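Workshop build group, minutes, 2018-05-28

Chair: Josée Perron

1. Arms. Both arms, Konard and Tello, are now on the bench and powered. Konard's shoulder servo has been replaced and the April fault has not come back.

2. Cables. The purple leads are to stay on the outside of the links for now. Ties to be checked before each run.

3. Ring handover. Tello's fingers are to be opened wider before the approach. 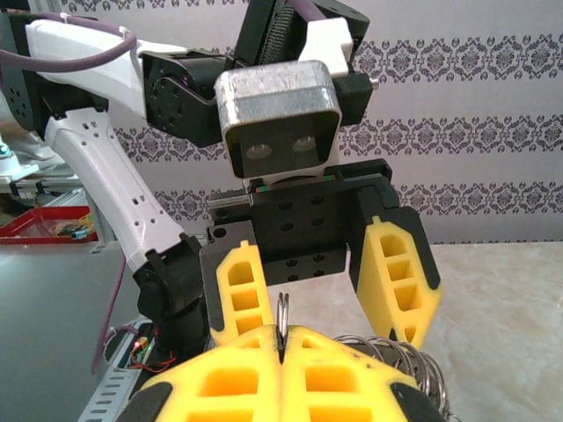 4. Money. Spent to date 2,870, with 160 agreed for spare servos. Josée to order.

5. Next job. Write up the handover settings and pin them by the bench.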